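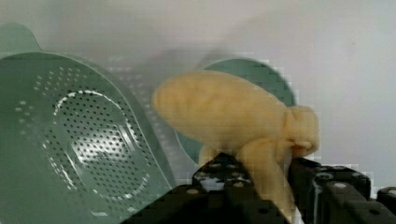
Kitchen Swap Returns to Ceststead Hall

Home News Events Past Issues Contact
Search this site Go

The winter kitchen swap is back. Doors open at 9:30 on Saturday morning and close at 1:00. Bring clean, working kitchen items you no longer use and take home what you need. Colanders, mixing bowls, baking pans and measuring cups go fastest, so come early if you are after those.

You don't have to bring something to take something. Last December the Ceststead swap passed on 1213 items, and the Hamel swap added 80 more the week after. Most of what was left went to the thrift store on Prelum Street.

A few rules are the same as before. No knives without a sleeve or box. No nonstick pans with flaking coating. Small appliances must have their cords and will be plugged in at the front table before they go out. Glass jars are fine with lids, but please limit them to one bag per household.

Parking is behind the hall. The side lot belongs to the dental office, and they have patients on Saturdays.

We could use help setting up tables on Friday evening from 6:00. Call Stuart Bellamy at extension 1422 or leave your name on the sheet by the hall door. If you have folding tables to lend, put your name on the underside with tape.

The next swap after this one will be in Hamel. The date will be in the spring issue.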